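Irna Bench Cell - Set-Up Guide
Section 3: Planning and Budgeting for a Lidded-Container Station
Irna Applications Desk, Skollora - September 11, 2024

3.1 Scope

This section covers the purchase planning for one arm, one gripper and one table, used for opening and closing household containers. Complete it before placing an order. Section 4 covers mounting and wiring.

3.2 Choosing the test container

1. List the containers the station must handle. Rank them by lid type, then by size.
2. Buy the hardest lid first. A domed lid in two parts, one fixed and one that swings, is a good worst case for reach and grip angle.
3. Set the container on the bench with the moving half of the lid toward the arm.
4. Order at least 8 containers of the same model. Lids and hinge pins wear, and a later batch may differ in fit.

NOTE: Leave open table on the gripper side of the container. Table size is the item most often under-budgeted.
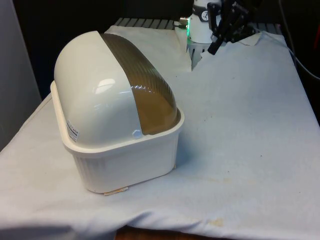 Figure 3-1. Container closed, ribbed half of lid toward the arm.

3.3 Budget lines

Enter each item as a separate line on the planning sheet:

Arm and controller - quoted by Salgado
Gripper - quoted separately from the arm
Spare fingers - 16 per gripper
Wrist camera with mount and cable
Fixed camera with stand
Test containers - 8
Table covers - $200 per year
Installation visit - $667 per day, travel extra

Prices are held until the end of April. Freight from the Stondilbridge warehouse is charged by weight and does not appear on the quote.

CAUTION: Do not combine the arm and gripper on one line. They carry different warranty terms, and a combined line delays any later claim.

3.4 Planning the wrist camera

1. Decide whether a wrist view is needed. For lids with a swinging half it is strongly advised.
2. Check that the gripper stays in view when the wrist is close to the container. Expect the gripper and wrist housing to take up a good part of the picture.
3. Specify a camera that copes with pale and tinted plastic in the same view.
4. Record the serial data from the wrist label before installation - it may be hard to read once the arm is up.

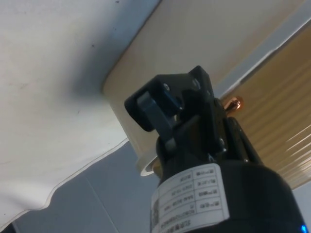

Irna Applications Desk

3.5 Checking clearance before purchase

1. Obtain a sample container and open it to its full extent.
2. Measure the height of the raised lid part, not the closed height. A flap that stands upright needs room below the wrist.
3. Compare this figure with the arm's working height on the Salgado drawing.
4. If the cover cloth bunches near the arm, budget for clamps along the back edge of the table.
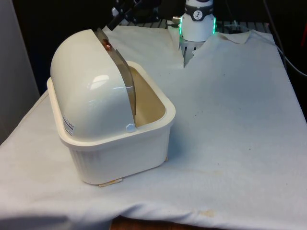 Page 3-8

5. Confirm that cables can run down one side of the table without crossing the work area.
6. Sign the planning sheet and send it with the order. Orders without a sheet are held.

NOTE: Plain white covers mark easily. Keep a spare set on the shelf and enter replacements under the yearly line in 3.3.

Last updated: September release, revision 16
Contact Irna Support | Copyright Irna, Skollora | Back to top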